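Call for participants: tell our robot what to do, and be vague about it

The Damgate group is looking for 30 adults to spend an afternoon giving instructions to a simulated kitchen robot. No technical background needed. We would mildly prefer that you didn't have one, as people with robotics degrees tend to say things like "actuate."

Last June we finished Millel, our method for training a robot arm on spoken requests entirely in simulation. It learned from 3000 practice runs, and on requests written by our own lab it completed 70 percent. We were pleased with this until a reviewer asked who had written the requests. We had. We say "place the cup upright beside the basin." Our families say "can you move that."

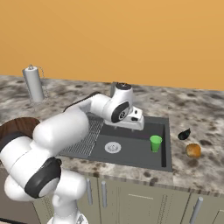

So we need other people's sentences. You will sit at a screen, look at a series of rendered kitchens, and say what you would like done in each, in whatever words come to you. Putting the cup somewhere sensible is a fine request. So is something we'd never have thought of, provided it involves objects already in the kitchen. You then watch the arm attempt it and rate the result from 1 to 8. Ratings of 1 are welcome and will be reported in the paper.

What we are testing is whether Millel asks a follow-up question when a request could mean two things, or just picks one and gets on with it. An earlier version picked one. It was very confident.

You should be 18 or over, comfortable speaking English aloud, and able to look at a screen for two hours with a break in the middle. Normal or corrected vision is required. Patience helps.

Sessions take place at the Bratatby building, second floor. The elevator works. You will receive a $70 gift card, paid in full even if you decide to leave early. We record your voice and your ratings, and no video of you.

To sign up, fill out the short form at the Athanasiadis Lab front desk or on our study page by 14th December. If you have already taken part in a Millel pilot, please sit this one out. You know too much.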